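Progress report to the Plunulon Fund: Drallport Independent Living Project

Prepared by Golnar Nouri, project lead, for the period ending in April

## Summary

The project supports adults with spinal conditions who are moving into their own homes in Drallport and Tostard. The grant agreement set a target of 200 people over the full term. To date, 166 have completed a first home assessment, and 30 of these have since moved.

## Work in the period

Home visits continued as planned in both towns. Noemí Mendoza has taken over the Tostard caseload and now holds a weekly advice session on housing applications and personal care budgets. Demand for wheelchair skills training remains high, and a second evening group has been opened.

The peer mentoring strand began later than agreed. Yayra Atinga, who has lived with spina bifida since birth, has trained the first eight mentors - all of them former users of the service.

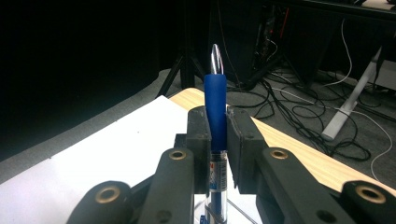
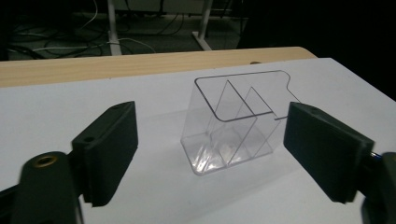 *Gripper fingers, two views.*

## Spending

Expenditure is within budget, apart from transport. Accessible taxi costs in Tostard exceeded the allocation by £2000. We ask the Fund to approve a transfer of this amount from the printing line.

## Next period

Teguh Govindasamy will begin follow-up interviews with those who have moved. The written agreement with the housing association is still awaiting signature, and we shall report on it separately once it has been received.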